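## 4. Care of the Hand-Held Gripper Units

Most of what we have learned about keeping a collection kit healthy was learned slowly, and we would like to pass it on at more length than papers of this kind usually allow. The kit we describe is the one we call Brondora. It is a pair of hand-held grippers, one for each hand, each with two jaws, a camera and a small recorder, and it travels from home to home in a padded case. The operator folds, sorts and tidies with the grippers much as they would with their own fingers (a bit more clumsily for the first hour or so!), and the recordings go on to train the two-armed folding cell at our Kinwood workshop. Across the study the kit gave us 782 usable recordings of garment handling, and 91 more were set aside because something in the hardware had drifted out of adjustment.

Those 91 recordings are the reason this section exists. When we went back through them we were a little embarrassed to find that very few came from electrical trouble. Most came down to tired pads, slack pivots, or a camera that had been nudged during packing and never checked again. All of these are cheap to fix and easy to spot if you know where to look, so we wrote the routine below and have kept to it ever since.

### 4.1 Pads and pivots

Each jaw carries a textured pad at its tip, and the pad does nearly all of the real work. Cloth is forgiving in some ways and very unforgiving in others. A stiff denim hem can be picked up with a pad that is half worn out, while a smooth trouser leg will slide straight out of the same grip, and the operator will squeeze harder without noticing. That extra squeeze shows up in the recorded jaw widths and teaches the folding cell a bad habit. We therefore change pads in matched pairs after every 490 grasps, or sooner if lint has packed down into the texture and a soft brush will not lift it.

The pivots want a gentler touch. We clean around each pin with a dry swab, work the jaw open and closed by hand, and feel for any side play at the tip. A jaw that rocks sideways gets new bushings from the Masine parts tray. We tried simply tightening the pins in our first few weeks, and we can't recommend it: the jaw feels lovely and firm on the bench, then drags near the end of its travel and throws off the width reading. No oil goes anywhere near the jaws. One drop will find its way to the pads, and from there to somebody's clean laundry.

### 4.2 Checking the view before work begins

Once the pads and pivots are done, the camera is seated and its view is checked in the home itself, on the surface where the work will take place. We used to do this on the bench with a printed checkerboard and then trust the case to keep everything still on the drive over. It mostly did, but "mostly" is how a good many of our 91 came about. These days the operator lays one garment flat, holds the gripper over it with the jaws open, and saves a single still. Both pads should be in view, one on either side, with the cloth clearly visible past the tips.

We ask operators to leave the household's own covers and cushions in place for this check. Figure 1 is a good case in point, with black trousers laid out on a sofa whose red plush cover is busy with white lettering and double-happiness designs. The dark cloth stands out nicely from the red, but the blue-gray patterned fabric showing along both long sides of the trousers gives a second edge very close to the first, and a soft or badly seated camera can blur the two together. If the operator can follow the outer edge of each black leg on the preview screen, focus is good enough to go ahead.

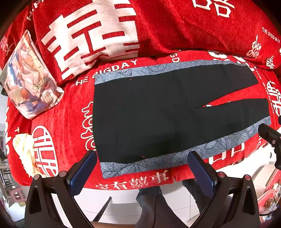
**Figure 1.** View over a garment laid flat on a covered sofa, with one gripper's jaws open in the foreground. The blue pads and the pivot pins are visible on both jaws, and part of another black gripper device reaches in from the right.

### 4.3 Pairing the two units

Because the kit has 2 grippers, whatever is done to one has to be matched on the other, and this took us longer to appreciate than we care to admit. For a while we serviced whichever unit had been complained about and left its partner alone. The left hand would come back with fresh pads and crisp motion while the right carried on with its old ones, and the folding cell learned to favor the left for no reason connected with the clothes. We now service both units in one sitting, with their parts kept in separate trays so that the jaws never swap sides.

The jaw widths are zeroed last. The operator closes each gripper on nothing, waits for the reading to settle, then closes it on the steel gauge block that lives in the lid of the case. The procedure is borrowed, with small changes, from the Triantafyllou bench manual, which was written for a much larger gripper but has served us very well. If the two units disagree on the block, the pads are reseated and the zeroing is done over from the start. We do not correct the numbers in software, however tempting that may be late on a Sunday with the van already packed.

A full service of both units fits comfortably into a morning, with time left over to wipe down the case and restock the swabs. The service sheet stays with the kit, folded into the lid beside the gauge block, and each operator initials it before the first recording of the day.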